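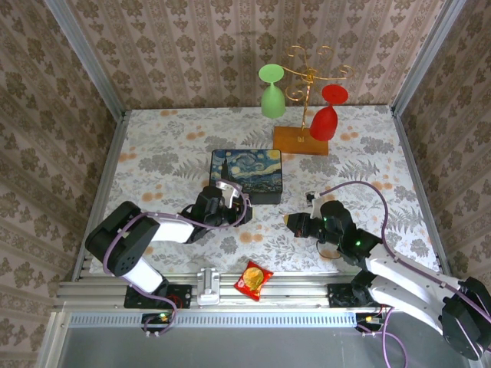
Fig. 1. Wine glass holder with two plastic glasses, one light green and one red.

Week 3: Expected value and the house edge

Last Monday we defined the expected value of a bet. Today we apply it to a simple wheel game, which I will call Fomer.

The Fomer wheel has 20 equal spaces. A player puts $1 on one space. If this space wins, the player receives $18 in profit and keeps the dollar. If it loses, the dollar is gone.

EV = (1/20)(18) + (19/20)(-1) = -1/20

The player loses five cents per dollar in the long run, so the house edge is 5%. Please notice that the colour of the space has no role in this calculation.

A common mistake: after 500 spins, students expect the result to be very near to a loss of $25. The average is indeed -$25, but the spread is large. The standard deviation for one spin is 4.14, so for 500 spins it is near $93.

Exercise for tutorial: the Vustanside wheel has 81 spaces and pays 77 to 1. Find the house edge. Is it better for the player than Fomer?

Reading: Kanagaratnam notes, section 3.

Zorkley College Mathematics | Contact | Back to top
This site uses cookies. Accept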